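Automation of the Sorting Benches at Falwood: Effects on Bench Staff
Student project report
Author: Horacio Saavedra
May 3, 2019

1. Background

Falwood takes in returned electrical goods, strips them and sorts the parts for resale or disposal. Most of this is done by hand at long benches. In January the firm began preparing to move part of the sorting to a robot arm fitted with a two-finger gripper. The control program was bought from Grikar and adapted on site by two members of the bench team, who were given paid hours for it.

This report is concerned with the people at the benches. Cycle times and pick rates are covered in a separate report by the engineering group and are quoted only where they bear on staffing or on how a shift is organised. The material comes from interviews with bench staff and shift leads, from the shift logs, and from time spent in the room where new picks are worked out in simulation before they are released to the benches.

2. How the work was divided before

Under the old arrangement each sorter dealt with a tray from start to finish. A tray held whatever had come off the stripping line, and the sorter decided the order. Large parts were usually cleared first to make space. Thin parts such as wire ends and pins were left to last and swept together, then picked out by hand.

The shift logs record 639 trays in the sample period. Of these, 92 were marked as held back, which means that the sorter had set the tray aside for a second opinion. Held trays were taken to the Cabral bench, named after the supplier of its lamp and magnifier, where the most experienced person on the shift looked at them. There was no written rule for when to hold a tray. Staff described it as something learned by standing next to somebody else.

3. What was automated first
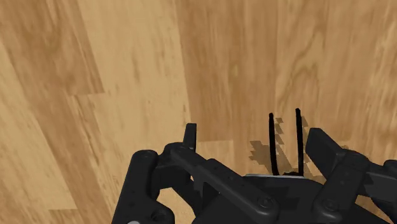
The choice of first tasks was made by the engineering group, and the bench staff were consulted after the list had been drawn up. The list put thin upright parts near the top, on the grounds that sorters complained about them most. The simulated view from just behind the gripper makes the difficulty plain: two slender black rods stand nearly vertical in the gap between the open fingers, and they are closer to the right finger pad than to the left prong. A sorter would correct for an offset like this without thinking about it. In the program it has to be stated how far off centre a part may be before the approach is abandoned and started again, and a figure for this had never been needed at the bench.

Finding that figure became a job in its own right. The two adapted-hours staff (referred to below as the setters) ran trial picks in simulation, changed the limit, and ran them again. Their first instinct was to ask the Cabral bench, but the experienced sorters could not give a number. They could say whether a given approach looked right. The setters therefore showed them stored views one at a time and noted the answers. A set of 200 views was judged in this way over several sessions.

Two points arose from these sessions. First, the sorters did not always agree with each other, and the disagreements were mostly over thin parts. Second, several sorters said afterwards that they had become slower at the bench for a day or so, having started to think about movements that they normally made by habit. The effect passed, but it was not allowed for in the shift plan.

4. Changes to roles

Three roles now exist where there was one. Sorters still work by hand on mixed trays. Setters prepare and test picks. Minders stand by the arm, clear stoppages and decide whether a tray should go back to the hand benches. The minder role rotates every two hours.

The setter role is the best liked. It is quieter, it is done sitting down, and it carries a small pay supplement. It is also the hardest to get into. Both present setters had used similar software before, and no training route has been written for anyone else. Four of the sorters interviewed said that they would apply if there were one.

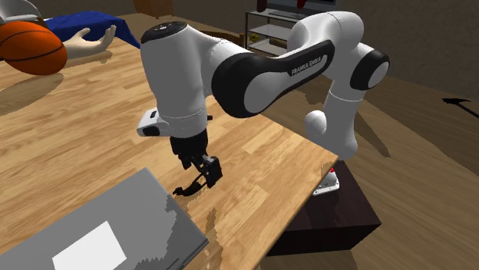
The minder role is the least liked. The complaint is not about effort, as the role is physically lighter than sorting. Minders reported that their attention drifts, and that a stoppage then has to be dealt with quickly while the hand benches wait. One shift lead had tried pairing a minder with a sorter at the next bench so that they could talk. This was stopped when the floor layout was changed, although staff had asked for it to continue.

Rotation has had one further effect. Under the old arrangement a new starter stood beside the same person for several weeks. A new starter now meets a different minder every two hours and spends less time at the hand benches. Shift leads at the Nutley site, which adopted the same rotation earlier, reported more held trays from new starters, and dealt with it by keeping them off rotation for their first month. Falwood has not yet decided whether to do the same.

5. Held trays

The logs for the later period cover 817 trays, hand and automatic together. Held trays can no longer be compared directly with the earlier count. The arm rejects a tray for reasons that a sorter would not, for example a part lying against the tray wall, and the log uses the same code for both. It is recommended that the code be split. Until this is done, any statement that quality has risen or fallen should be treated with caution.

The Cabral bench is busier than before – all staff agreed on this – but its work has changed. A large share of what arrives is there only because the arm could not reach it. The experienced sorters regard this as a poor use of their time, and two of them have asked to return to ordinary trays.

6. Recommendations

6.1 Split the log code for held trays into machine rejection and sorter's doubt.

6.2 Write a training route for setters and open it to all bench staff.

6.3 Keep new starters off rotation for their first month, as at Nutley.

6.4 Allow for judging sessions in the shift plan, including the slower day that follows.

6.5 Send out-of-reach parts back to the hand benches directly and keep the Cabral bench for trays in real doubt.

7. Limits of this study

Night staff were not interviewed. The two log periods differ in length and in the mix of goods received, and no correction has been made for either. The setters read a draft of section 3 and asked for one change to the account of the judging sessions, which was made.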